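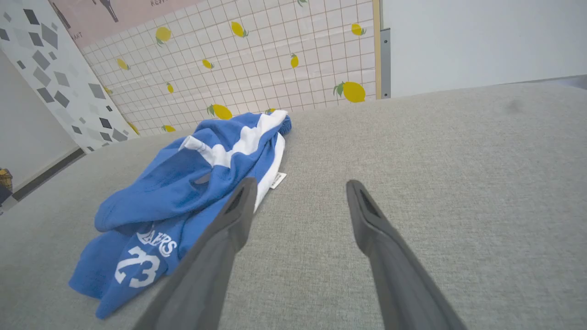

Keeping Old Film, Slides and Prints in Good Shape at Home

Most families have a box of negatives somewhere. Ours was on top of the furnace room shelf for years, next to the paint, and a good part of what was in it had turned magenta by the time we looked. The tips below come from sorting out that box and two others, plus notes readers sent in after the first version of this page went up. Updated 26th October.

Where to put the box

Pick an inside closet on a main floor. Attics get too hot and basements get damp, and swings between the two do more harm than a steady temperature that's a little high. Keep the box off the floor and away from outside walls, water pipes and heating vents.

Don't store film or prints in the same cupboard as paint, mothballs, cleaning sprays or fresh varnish. The fumes get into the box even with the lid on. New particle board shelves give off fumes too, so let them air out for a few weeks first.

If the only dry spot in the house is a bedroom closet, put the box at the back of the top shelf and write FILM on the end that faces out. Aivar Adomaitis wrote to say his went to the thrift store in a pile of shoe boxes. He got it back, but it took most of a Saturday's worth of phone calls.

Envelopes and sleeves

Throw out the drugstore envelopes once you have copied down anything written on them. Brown paper and glued seams stain negatives over time. Use sleeves marked as polyethylene, polypropylene or uncoated polyester. Soft vinyl pages with a strong plastic smell should go, and so should the sticky-page albums from the seventies.

To get prints out of a sticky album, slide a length of plain waxed dental floss behind the print and saw gently from one corner. If it won't move, stop. Leave that print on the page, cut the page out, and store it flat with a sheet of plain acid-free paper over it. Don't use a hair dryer on it. I did, and the surface of one print lifted at the corner and never went back.

Cut negatives should stay in strips. Single frames get lost and are a nuisance to scan.

Handling

Wash and dry your hands, then hold film by the edges. Thin cotton gloves are fine for slides in mounts, but they catch on the sprocket holes of loose strips. I use nitrile gloves for those.

Work on a clean cotton pillowcase spread over the table. It doesn't slide around and you can shake it out between batches. Keep drinks on another table altogether.

Cleaning dust off

A rubber bulb blower takes care of most dust. Canned air can spit propellant if it's tilted, and the spots are hard to remove. After the blower, go over the shiny side with a soft brush that has never been used for anything else. Breathing on film to fog it and then wiping is an old habit and a good way to scratch it.

For fingerprints, buy proper film cleaner and test it on a blank end of the strip. Don't use window cleaner, rubbing alcohol from the bathroom, or water on anything you can't identify. Prints made on an inkjet printer will run if you so much as dampen them.

Vinegar smell

Old acetate film breaks down and gives off a sharp vinegar smell. Once it starts it can't be reversed, but cold slows it a good deal. Take the smelly rolls out of the main box right away and keep them by themselves. Scan those first.

Bukola Tijani asked about home movie reels that have gone wavy along one edge. Don't run them through an old projector. Shrunken film tears at the sprockets, and a hot lamp makes it worse. Reels like that should go to a transfer service that handles damaged film. Ask before you mail them.

Using the freezer

A household freezer is fine for negatives and slides if they are packed right. Put the sleeves in a zip freezer bag, press the air out, and put that bag inside a second one with a piece of card between the two. When you want them, take the whole package out and leave it shut on the counter for a full day. Opened early, it will sweat.

Glass plates and framed prints do not go in the freezer.

Labels

Write on the sleeve or the box before the film goes in, never with the film underneath. Pencil works on paper. On plastic, use a film marking pen and let it dry with the sleeve lying open.

I number each box, then each page, and keep a list in a school notebook that lives in the first box. Femi Uzor does it by year and says she can find things faster, which may be true if you know your years. Half of ours only say "lake."

Scanning without losing your mind

Do one envelope at a sitting. I had 88 envelopes and tried to get through the lot in January, and the scans from the second week are crooked and had to be done again.

Blow off the scanner glass each time you lift the lid. Save the first scan as a TIFF if you have the space, and make smaller JPEG copies for sending around. Keep 2 copies on separate drives, with one of them in another house. Ibrahim Obi keeps his at his sister's and swaps it when he goes over for the holidays.

Leave the color alone until everything is scanned. It's much easier to fix a whole roll at once.

Keep the negatives afterward. Drives fail, and a strip of film in a decent sleeve can always be scanned again.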